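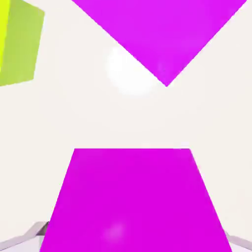

How long should a pork butt rest before you pull it? Give it an hour in a dry cooler, wrapped in foil with an old towel on top, and stretch that to two if your guests are running behind.

Backyard Smoking, Class 5 Notes: Holding, Resting and Pulling
By Torunn Skjelbred
June 2018
18 shares | 5 comments

OK gang, these are my notes from class, cleaned up a little for those of you who missed it (Toon, I saved you some bark, but it didn't survive the drive home).

I pull my butts off at 203 degrees, but I trust the probe more than the number. If it slides in like it's going into soft butter, you're done! If one side still grabs, close the lid and go have some iced tea. I've had two butts from the same package finish more than an hour apart, so check each one.

Before it goes in the cooler, open the foil for 10 minutes and let the steam out. Skip this and the meat keeps right on cooking, and you end up with mush. Save the juice in the foil too - skim the fat and stir the rest back in after you pull.

Salt at the end, a pinch at a time, and taste as you go. Sauce goes on the side in my house.

For next class: bring a rack of spare ribs, untrimmed, and a sharp knife. We're doing the St. Louis cut and I want everybody to mess one up in front of me.

Comments

Margit Magnusson: Can I hold it in the oven if I don't own a cooler?

Torunn Skjelbred: Sure, Margit! Lowest setting, keep it wrapped, and keep it above 140.

Sólveig Lund: Tried the vinegar one from Class 4 on this. My kids drank it, practically.

Alvar Björklund: Are baby backs OK for next time? My store was out of spares.

Torunn Skjelbred: Bring them, we'll share a rack for the trimming part.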